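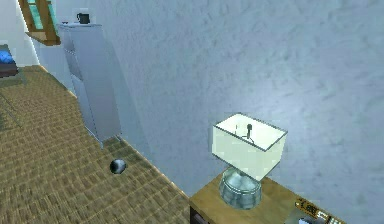 Styliani Mavromatis
Maintainer, Hivow home pack (Wolwood)

Hivow: a simulated home for robots that have to get around one

Hi, and thanks for grabbing the pack! Hivow is a furnished home you can drop a virtual robot into, drive it from room to room and record what its cameras would see. I look after the scenes and the recording scripts, so if something is broken it's very likely mine, and I'd love to hear about it (address at the bottom).

We sell it mostly to small teams working on home robots who don't have a spare apartment to wreck. You get the rooms, the doors, the clutter, a recorder and a set of episodes we recorded ourselves so you can start training or testing before you've set anything up.

Last updated 28 Jun 2024

What's in the download

scenes/ has the home itself, with furniture as separate objects you can move or delete.
episodes/ has 279 recorded drives through it, each in its own folder with color frames, depth, robot pose and a short text file saying what the goal was.
tools/ has the recorder, the player and a little script that shuffles the small stuff.
licenses/ is what it sounds like. Please do look in there if you plan to ship anything, as a few of the textures have their own terms.

Getting going

Unpack it somewhere with plenty of room, open settings.txt and put in the path to your scenes folder. Then run the player on any episode. If you see a room, you're done. If you see a gray window and nothing else, your path has a space in it — I know, I know, it's on my list.

The recorder can run up to 5 cameras at once. I usually stick with 2, one low on the base and one up at head height, and that's how nearly all our own episodes were made.

About the rooms

I wanted these to feel a bit lived in. There's a lamp on a nightstand with a glass base that plays havoc with depth estimates, a mug parked on top of a tall cabinet, and a shiny dark ball sitting out on the carpet by itself. That ball is my favorite object in the whole pack! It's small, it's round, it reflects the room, and a planner that's only been fed big boxy furniture tends to act as if it isn't there. If your robot can see it and steer around it, you're in decent shape. The woven floor is worth a mention too. It's a busy little repeating pattern, and trackers that match small patches from one frame to the next can latch onto the wrong patch and slide. Salim Simiyu wrote a helper that flags frames where this looks likely (tools/slipcheck), and I run it on everything now.

Doors
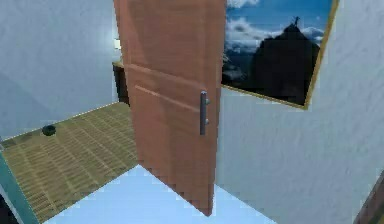
Doors can be set to any angle, and I'd really encourage you to leave them half open. A wide open door is easy and a closed one is just a wall with a handle, but a door at a slant hides part of the next room and makes the gap hard to judge. The long bar handle is a separate object, so you can label it, recolor it or swap it for your own. Floors can change at a doorway as well, from the woven stuff to something pale and smooth, and a floor segmenter trained on one won't necessarily believe in the other. Framed pictures on the walls can fool things too, particularly when you catch one at a steep angle. We had a model from our Prutus project call a landscape print a window for most of August.

Door angle is stored per frame in pose.csv, in degrees, zero meaning shut. Episodes in the Rocha batch have the sign flipped. Use the fix_sign option and they'll line up with the rest.

What it won't do

No people, no pets, and the lighting is soft and even everywhere, so please don't take a good score in here as proof of anything in a sunny kitchen. Objects you bump will move, but they don't break or spill. The episodes cover driving and looking. If you want grasping you'll need to bring your own arm model, and 11 of the objects have collision shapes too rough for that anyway (listed in scenes/rough.txt).

Support

Write to help at hivow dot example and either Ramil Cabanatuan or I will get back to you. Send the episode number and your settings file — that saves us both a round of emails.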